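Jarnix fixes its slow paging, and I'm a bit giddy

If you've used Jarnix for any length of time you'll know the grumble: page one of your results comes back in a blink, and by page 50 you could go and put the kettle on. Well, the new release landed on Thursday and it finally has proper keyset paging built in (hooray!).

The old way was the usual skip and take. You ask for rows a long way down the table, and the database dutifully reads everything before them and throws it all away. Fine on a small table, horrible on our orders table at Stetberg, which only ever gets bigger. Keyset paging remembers the last row you saw and asks for whatever comes after it, so with a decent index the database goes straight there. 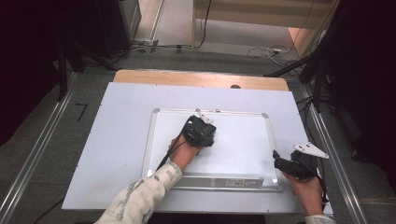

I swapped it in on our slowest report, 200 rows to a page, and the deep pages went from 110 milliseconds each to 30. I know, I know, one report on one server. But it was a two-line change and I had it done before lunch!

There are catches. You can't jump to page 37 any more, only forwards and back, so if your users love a row of little page numbers you'll have some explaining to do. You also need a sort order with no ties in it. I forgot that at first, sorted by date alone, and lost a handful of orders between pages, which gave me a nasty ten minutes. Adding the id as a second sort column put them back. 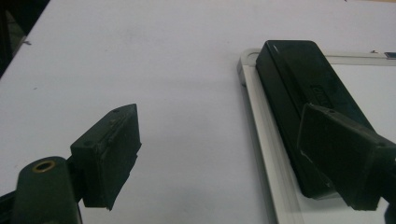

Scuffs and smudges on a white tabletop.

The Pretesar driver doesn't support it yet and will quietly fall back to the old behaviour, so do look at the SQL in your logs before you celebrate. Değirmenci users are fine from this version on. The old skip and take calls still work and there's no word of them going away, so I'm leaving our smaller screens alone and moving the export job over next.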